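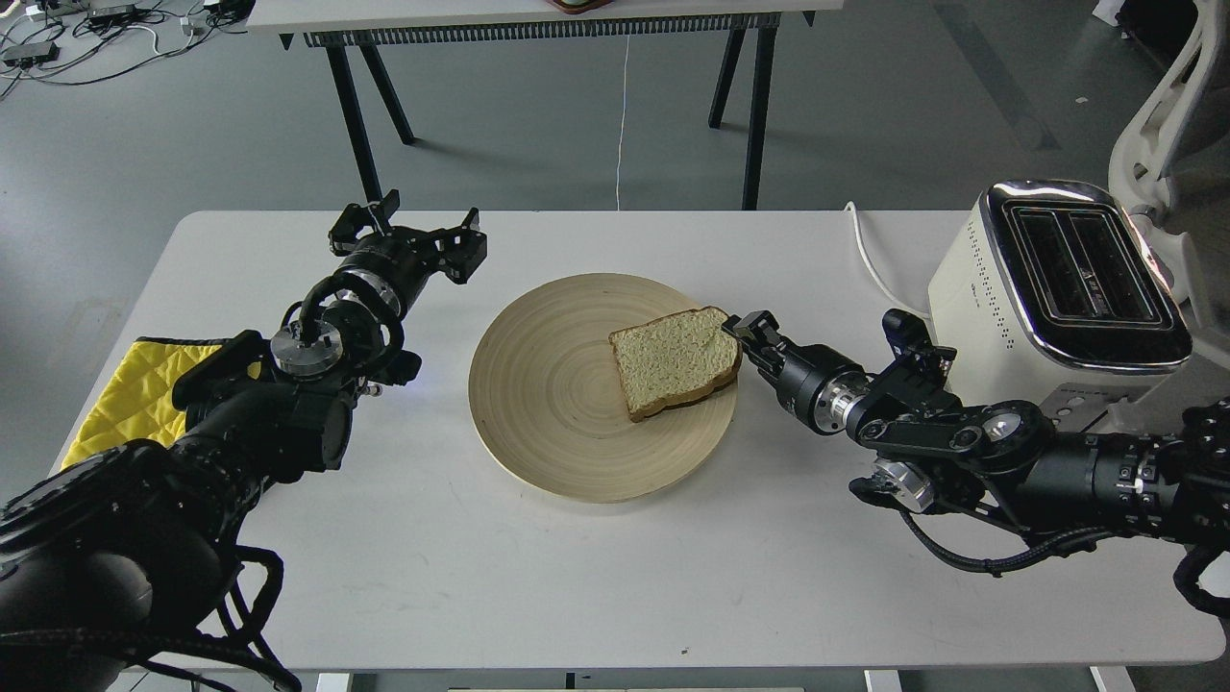 Covotar Small Animal Rescue takes in rabbits and guinea pigs that need new homes, and most of the questions we get are from people thinking about adopting for the first time. The answers on this page cover the application, the adoption itself and the first weeks at home. Food comes up more than anything else, so we will say one thing early: a slice of white sandwich bread, brown crust and all, is not a treat for a rabbit, and neither are crackers, cereal or cookies. If your question isn't answered below, write to the adoption desk and Birthe Ragnarsson or Asger Skov will get back to you. Page last updated 2025-09-16.

Applying

How do I start?

Fill out the adoption form and send it in. You don't need to have picked an animal. Tell us what kind of home you have, who lives in it, and which other pets are there. If you rent, attach a copy of the part of your lease that deals with pets.

Can I adopt if I live in an apartment?

Yes. Many of our rabbits have gone to apartments and done well. We ask about floor space and noise, and whether the animal will have a room or a large pen. A hutch or cage alone is not enough for a rabbit.

Do you adopt to families with children?

Yes, but an adult has to be the main caretaker and has to sign the contract. Most rabbits dislike being picked up. Small children do better sitting on the floor and letting the rabbit come to them.

Can I adopt a rabbit as a surprise gift?

No. The person who will live with the animal needs to meet it first. We also stop all adoptions for the second half of December. Foster care and vet appointments go on as usual during that time.

How far away can I live?

We adopt within 100 miles of Plovitz. We do not ship animals, and we don't hand them over to drivers or relatives. You need to come in person.

Choosing a rabbit

Do I have to take two?

Not always. If two rabbits are bonded we will not split them up. Single rabbits can go to a home that already has a rabbit, or to a home where someone is around for much of the day. Guinea pigs are only adopted in pairs, or as a companion to one you already have.

I have a rabbit already. Will they get along?

Maybe. Rabbits choose their own friends, and some matches don't work. Your rabbit has to be spayed or neutered and healed before any introduction. We do the first meetings at the Eyvindsson Street building, in a pen neither rabbit has been in before. Bring yours in a carrier with hay. Plan on at least 3 visits.

Can I bring my dog to meet the rabbit?

Please leave the dog at home. We would prefer to talk through your setup and give you a plan for keeping them apart at first. Some dogs can never be trusted with a rabbit, and in that case the two need to live behind separate doors.

Are your rabbits litter trained?

Most are, once they have been spayed or neutered. Expect a few accidents in a new place. Use paper-based litter with hay at one end of the box. Do not use clumping cat litter or pine or cedar shavings.

Fees and health

What does it cost?

The fee depends on the animal and is listed on its page. It covers the spay or neuter surgery for rabbits, a health check and a nail trim. The fee doesn't come close to covering a year of care. We suggest putting $400 aside for an unplanned vet visit before you bring a rabbit home.

Are donations tax deductible?

Yes, we are a 501(c)(3) organization. Adoption fees are not donations, so ask for a separate receipt if you give something on top of the fee.

Which vet should I use?

One who sees rabbits regularly. Many dog and cat clinics don't. We will give you a list of clinics when you adopt. Find out ahead of time where you would go at night or on a weekend.

What should I watch for?

A rabbit that stops eating or stops leaving droppings needs a vet the same day. Don't wait to see if it passes. Other signs of trouble are a tilted head, a wet chin, noisy breathing, or sitting hunched and pressing the belly to the floor.

Feeding and the first weeks

What do rabbits eat?

Grass hay, as much as they want, all day. Timothy or orchard grass is fine for adults. Add a daily portion of leafy greens and a small measured amount of plain pellets. Fruit is a treat and should be a piece no bigger than the end of your thumb. Fresh water goes in a heavy bowl.

Can I change the pellets?

Yes, but slowly. You will go home with a bag of what your rabbit has been eating. Mix in the new kind a little at a time over two weeks.

My new rabbit hides all day. Is something wrong?

Probably not, as long as it is eating. Give it a box with two openings and let it be. Sit on the floor and read, and don't reach into the box. Some rabbits come out the first evening and some take a month.

What if it doesn't work out?

Contact us. Your contract says the animal comes back to us and may not be given away or sold. We will take it back at any age and for any reason. We may need a few days to find a foster home, so call as early as you can.

Can I foster first?

Yes. Foster homes are listed in Rasteo, our sign-up system, and we supply the pen, litter and pellets. You supply hay and greens. If you decide to keep your foster, the regular adoption form and fee apply.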